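Open Day at the Workedden Laboratory: A Conversation with the Program Director

The Skunow automation program opened its Workedden laboratory to the public on Sat 1 May.

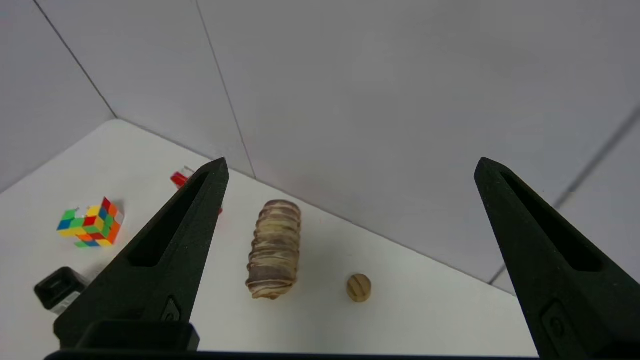 The director of the program, who received us at the end of the afternoon session, described the open day as an obligation the laboratory had been slow to meet. "We have been in this building for several years, and our neighbors knew us mainly by our delivery trucks," the director said. "People are entitled to see what is done here."

Attendance reached 439, well above the number for which the staff had prepared. Visitors were admitted in groups of 24 and given a short talk before they approached the benches. The demonstrations concerned the handling of small household and tabletop objects, a subject the director considers harder to explain than to show.

"A Rubik's cube has flat faces and straight edges, and visitors assume it is the difficult one because the puzzle is difficult," the director said. "For our purposes the puzzle does not matter. An object with folds in it asks much more of us. Where do you take hold of it, and how firmly?"

Asked whether the demonstrations had gone as planned, the director replied that two had been repeated at the request of visitors and that one had been stopped early by the operator. "I was content with that. We told the operators in April that they were to stop whenever they had a doubt, and to say so aloud."

The program keeps a written record of its trials, of which there are now roughly 2000. Part of that record was on display in the corridor, together with drawings of earlier finger designs from the Diltwood workshop. The director noted that several guests spent longer with the drawings than with the machines.

On the question of employment, which was raised in every group, the director was careful. "We do not set staffing policy for the companies that use our work, and I said that plainly. I also said that it was a fair thing to ask."

A second open day is under discussion with the Horgan site. Groups would be smaller, and the opening talk would be shortened.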